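3.2 Shared carrying of flat boards

The second part of the study dealt with the movement of boards between the cutting area and the assembly benches at the Matos site. Flat boards are among the most awkward items in furniture workshops. They are seldom heavy enough to call for lifting equipment, yet they are too wide for one person to carry in comfort, and damage to their corners is the most common reason for rejection at the bench. Earlier work at the Bisell workshop dealt mainly with boxed parts, which have clear edges and can be stacked. The present section is limited to bare boards carried flat, with one party at each end.

A total of 392 carries were entered in the log between the first week of June and the end of the trial period. Of these, 204 were made along the straight route beside the racks and the remainder along the longer route, which includes one turn and a narrow doorway. Boards were taken from ordinary stock and no special finish was applied for the study. Each carry was divided into four stages: taking hold, lifting, walking and setting down. The stage of taking hold began when the first hand touched the board and ended when both ends were held.

Particular attention was given to the position of the hands. In the first trials those carrying were free to choose their own hold, and most placed the fingers on the upper face near the corners. This gave good control over the tilt of the board but left the knuckles exposed in the doorway. A hold nearer to the middle of the short edge protected the hands, though the board then tended to swing at the turn. Figure 4 shows a board held flat from both ends, with the two human hands at the far edge.

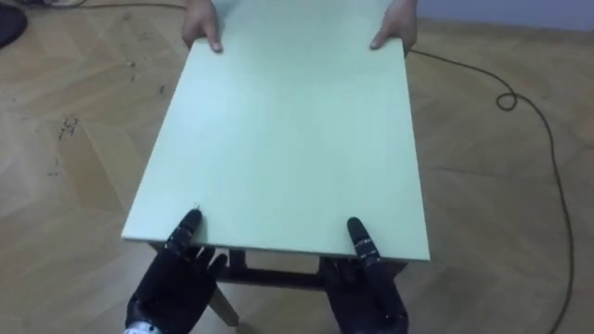 Figure 4. A pale green board held at its far and near edges.

Dallus objected that the spacing of the hands mattered less than the agreement between the two ends on when to lift, and that a wide hold would do little for a board raised at one end first. The objection was made at the review of the first results and led to a change in the method. From that point the log recorded which end rose first, and the spoken signal, where one was used, was written down in full.

The revised log supports the objection in part. On the straight route, carries with an agreed signal were set down without correction more often than those without, whatever the spacing of the hands. On the longer route the effect of the signal was smaller. There the spacing remained important, above all at the turn, where the end on the outside of the curve has further to travel and the board is easily pulled out of level. Wide holds were steadier at this point – provided that both ends slowed before the turn and not within it.

Setting down proved to be the stage with the most faults. Corners were marked when one end was lowered before the other, and in several cases the near edge met the bench while the far edge was still at waist height. The Edlow guidance, which the workshop had adopted before the study, advises that the edge nearer the bench be rested first and the other lowered slowly. This advice suits long, narrow boards. With wide boards it places most of the load on the hands at the raised end, and those who took part preferred to lower both edges together.

Two limits of the material should be noted. All boards in this part of the study were rectangular and without cut-outs, so nothing can be said about shaped panels. The floor was also level throughout; ramps and steps are treated separately in section 3.4.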